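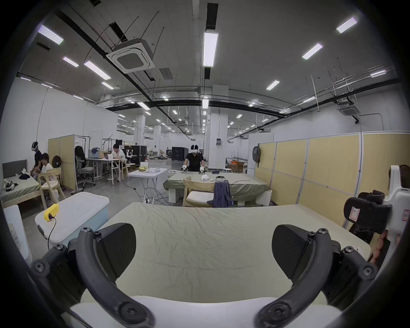 Endby list, December 2, 2021, wrote:
> Are the green cloths staying on both big tables? They crease the minute
> you fold anything on them. And does the bed get made up with the green
> cover or the spare from Brelamwood? I can bring 10 more hangers.

Yes to the cloths, leave them on. Creases fine, will run the iron over them if theres time. Green cover on the bed -- spare one is too short for that mattress.

Hangers yes please. Also:

- dark clothes in one pile, whites seperate
- blue-grey cloth can live on the back of the wooden chair
- lids ON the storage boxes before anything gets stacked

Tevberg order came to 62 pounds with delivery, receipt to follow. Got to run -- more tonight.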